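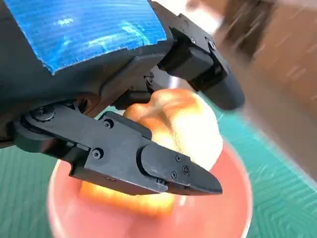
Patient leaflets for prescription painkillers should state, in one place and in plain words, how to stop taking the drug. Most of them explain how to start in detail and handle stopping in a clause. The reader is told not to stop suddenly and to speak to a doctor, and the text moves on to storage. Compare this with ordinary mechanical work. A bolt with a hex head tells anyone who looks at it which kind of tool will turn it, and the same tool that tightens it will take it off. A dosing instruction ought to be as readable in both directions.

The drug I have in mind is any short-acting opioid given after surgery or for back pain. Physical dependence can develop in a patient who follows the label exactly. It is a predictable response of the body and is separate from addiction, although leaflets often place the two under one heading. A patient who stops after weeks of regular use may have sweating, cramps, poor sleep and a return of pain. Without warning, the patient may read these as proof that the original problem is still there, and ask for more tablets.

Fuseini Ankrah, a pharmacist I worked with on a leaflet review at Hinrichs, argued that a taper schedule cannot be printed because it depends on the patient. This is correct as far as it goes. The dose, the length of use, kidney function and other medicines all matter, and a single printed table would be wrong for many people. But the starting dose also depends on the patient, and leaflets manage to discuss it. They give the usual case, name the exceptions and leave a blank line for the prescriber. The same layout would work for the end of treatment.

We drafted a section of that type. It ran to 70 words and had 3 parts: what the patient may feel when the dose goes down, who decides the size of each step, and which symptoms need a call the same day. Korkor Aidoo cut my first version, which had 400 words and which she said no one in pain would finish. She was right. I still think the line about sleep should have stayed in.

The usual objection is that describing withdrawal will frighten people away from a medicine they need. I do not find this convincing. Leaflets already list slowed breathing and seizures, and a person who can be trusted with those can be told about cramps. A second objection – that the prescriber will cover it in conversation – assumes a conversation that often takes place on discharge day, with a patient who is still sedated.

The section should sit directly after the dosing instructions, under its own heading, in the same type size. Kwaku Baidoo wanted it on the outer carton as well. I would settle for the leaflet.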